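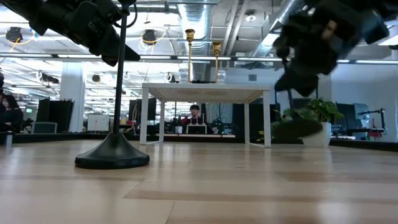 ## 2022-11-19, at the kitchen table, feet up

I went in on a Saturday again, which I told my sister I would not do anymore, and I had such a nice day that I can't even pretend to be sorry. The parking lot was empty, the coffee machine had just been cleaned, and I got the good chair before anyone else could claim it. By the time I'd finished my first cup I had both arms awake and the candlesticks out, and I was driving.

We are still on the table-setting task, the one that goes by Melis in the schedule. Amedeo thought it up back in May, and I remember grumbling that candlesticks were a silly thing to teach a robot when there are so many dishes in the world. I take it back. They're wonderful to practice on! They're tall and thin, they tip if you look at them wrong, and you have to make up your mind where to hold them. If you take a gold one too high, the foot swings out when you lift. If you take it too low, you're bumping the thing next to it. I've settled on the stem, a bit under the cup, and then a slow straight lift, and I hum while I do it (I only found out about the humming when Cosimo asked me what the song was).

The glass ones are another story. They're lovely, and I would have them on my own table, but through the wrist camera you mostly see whatever is behind them, and on the wood they can nearly vanish. I've learned to look for the bright bits on the rim and steer by those. I do worry about what the robot makes of it all, given that it has to learn from the same views I'm squinting at. If I can't find the edge of the glass, I don't see how it's supposed to copy me finding it. I wrote that in the log in capital letters, and then felt rude and changed it back to small ones.

The rule for the day was one piece at a time, and go back to rest with the fingers closed before starting on the next one. I like that rule. It gives me a second to breathe and unclench my jaw, and it gives every demonstration the same sort of beginning, so whoever trims the recordings on Monday won't be cursing my name. What I don't like is the little white shelf. Reaching for something underneath it takes all my patience, with the wrist wanting to knock against the edge, and I have to come in low and sideways like somebody looking for a slipper under the bed. Setting things on top is easy by comparison, as long as I don't get cocky and drop them the last half inch.

I did get cocky, right before lunch. A candlestick went over and rolled, and I made a noise. The old me would have thrown that one out and started fresh. The new me stopped, took a breath, picked it up again with the arm, and stood it where it belonged, and I marked the whole sorry business as a recovery. I was quite proud of that, and also very hungry.

Lunch was leftover soup, too salty. I spent it reading over the notes on the count. We want 3000 demonstrations before the first proper training run, and we have 2000 that everyone agrees are worth keeping. On a good day one person can manage up to 100, and I am not always that person. My hands get tired in a funny place between the thumb and the wrist. The new Rodel handles are kinder than the old ones, I'll say that for them, though the left one squeaks when I turn it.

After lunch I moved everything around so it wouldn't all be the same arrangement, and then I sat there wondering whether I was moving things enough, or too much, or only in the ways that are comfortable for me. I have habits. I always seem to go for the gold before the glass, and I always come in from the same side. So I typed up my worry and sent it off to Amedeo, weekend or no weekend, and stuck a view from the wrist on the end.

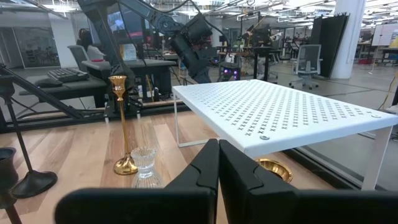 Amedeo Pellegrini wrote back that habits are fine so long as they're good ones, and that he'd sooner have me do it the same sensible way every time and let the table do the changing. He said a beginner gets muddled when the teacher keeps switching methods, and the arm is very much a beginner. He also said to go home.

I read it twice and felt a good deal better. It's what Mrs. Kessler used to say about piano fingering, more or less, and I didn't listen to her either. So on Monday I'll keep my stem grip and my one direction, and shuffle the pieces more between tries, and see if Cosimo wants to swap so I can watch how he does the part under the shelf.

I did go home, after one more try. Two more. Must buy hand cream and call my sister.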